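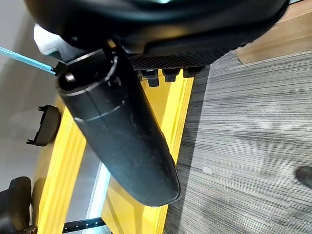

*Yellow frame on gray carpet.*

Clear the floor beside the shelving before reloading it. Put metal canisters on the top shelf. Footwear goes on the middle shelf, toes to the front.
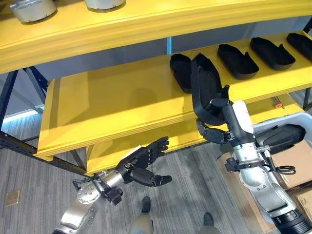

*Canisters above, black shoe shapes in a row below.*

Leave 3 inches between the shelf and the next item stored on the floor.

## Loading a tote

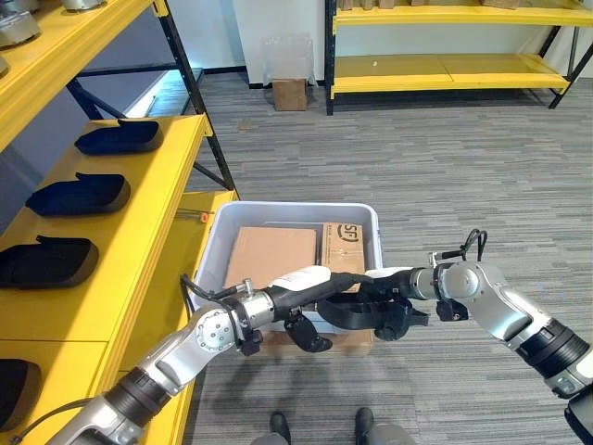 By Bontu Moges | Clusden Storage Notes

Stand tall cartons at the back of the tote and lay flat ones at the front. Grip the rim, never the carton flaps. Stop at 28 pounds. 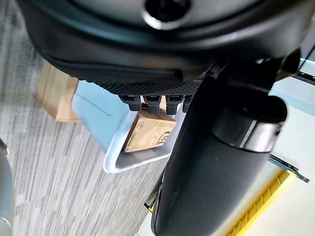
Set the loaded tote down on carpet with the long side parallel to the wall. Vacuum under it in February and again when the contents change. Label the short end.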